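4.2 O problema dos objetos sem categoria

Dos 268 episódios de arrumação doméstica registrados no estudo, 63 terminaram com pelo menos um item que os participantes não souberam classificar. Mogensen chama esse conjunto de "resto nobre": coisas boas demais para o lixo e vagas demais para a gaveta. O termo é generoso. Na prática, o resto nobre passa a tarde sobre uma superfície qualquer, à espera de que alguém se lembre para que serve.

A triagem segue um padrão pouco heroico. Abre-se uma caixa de papelão, espalha-se o conteúdo provável ao lado dela e discute-se – às vezes longamente – o destino de uma tampa (Figura 3).
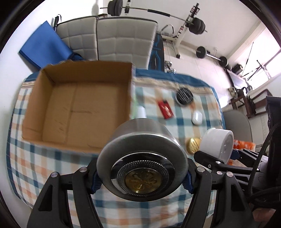
Figura 3. Triagem sobre pano xadrez: caixa de papelão aberta e vazia, lata prateada com medalhão dourado, rolo de fita branca e miudezas.

Latas ornamentadas merecem nota à parte. Em 21 episódios, uma lata foi guardada sem que se verificasse o conteúdo, sob o argumento de que "é bonita". Xenos propõe tratá-las como recipientes honorários, proposta que adotamos na codificação por falta de outra melhor. A fita adesiva, por sua vez, foi quase sempre a última a entrar na caixa, o que complica bastante o fechamento da caixa.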